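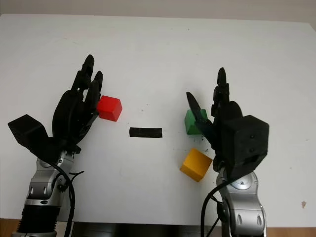

Search this course
Type and press enter

Unit 6 handout: The cube that was handed to nothing

Filed under: Bimanual manipulation, Fault reports, Reading for lab

Welcome back, everyone. I promised last time that we would spend a whole session on one fault, and I know a few of you looked doubtful that a single fault could fill a session. Well, this one filled most of my November, so I think we'll manage! Please read these notes before you come to the lab, and bring your own copy, because we will be writing on it.

The task

The bench task is the one we call Stistier. The left hand picks up a cube, carries it to the middle of the table, and holds it there. The right hand comes in, closes on the cube, and the left hand lets go. The strip of black tape on the tabletop marks the handover point, and the cubes are red, green and yellow so that we can tell the robot (and each other) which one we mean. It's a small task, and I'm fond of it, partly since a toddler can do it and it still gives grown engineers a bad afternoon.

What went wrong

Thắng Mạch was running a batch of 60 handovers with the red cube. The first few dozen were fine, if a little slow. On run 53 the left hand brought the cube over the tape and opened while the right hand was still on its way. The cube dropped and rolled toward the front edge. The right hand then carried on with its part of the job, closed on air, reported a good grasp, and began its lift. Thắng reached in for the cube.

I want to stop there for a moment, as that is the safety part of this handout, and it matters a good deal more than the cube. The arms were live. The right arm was partway through a motion and had told the controller that all was well. Thắng got a knock across the knuckles from the thumb, not a bad one, and he has been very good about letting me tell the story to a room full of people. Any one of us might have done the same. When something small falls, the hand goes out before the head has had its say.

What the log said

Ngọc Châu went through the log with me the next morning, and her notes are the backbone of this section. The release signal for the left hand depends on two things: the right hand must be at the handover pose, and the right thumb must feel a load. Both were marked true at the moment of release. Neither was.

The pose check turned out to be reading an old message. The cable to the right wrist had been dropping out for short spells, and when no new message came in, the software simply kept the last one it had. That last message was from run 52, taken when the hand really was at the tape. The thumb reading was stale in the same way. So the left hand was, in a sense, being perfectly polite. It asked whether its partner was ready and got yesterday's yes, or at any rate the last run's yes.

We tried the cable afterward by bending it gently near the wrist with the arms powered down, and the readings came and went as we bent it. We swapped it, and Ngọc also added a limit to the age of a message. Anything older than 57 milliseconds now counts as no message at all, and both hands hold still until a fresh one arrives. She got that number from the timing of healthy runs in our own log, so please don't copy it to another bench without looking at yours first.

For the lab

Work in pairs. One of you drives, the other keeps the stop button in reach and does nothing else. I know that second job is dull. Swap after 10 runs and it's bearable.

Before you power up, look along both wrist cables and check that neither is pulled tight at any point in the motion. Then run the handover once at slow speed with no cube. The right hand ought to report an empty grasp. If it reports a good one, stop and come and find me.

If a cube falls, leave it where it is. Press stop, wait for the amber light, say "clear" out loud to your partner, and only then reach in.

To think about before we meet

Suppose only the thumb reading had been stale and the pose had been fresh. Would the cube still have dropped on run 53? Sketch the order of events on the back of this page. Then have a look at the Garkham bench notes in the course folder, where the right hand releases first, and see whether the same age limit would help there. I have my own view, but I'd like to hear yours before I start talking, as you know how I get once I've started.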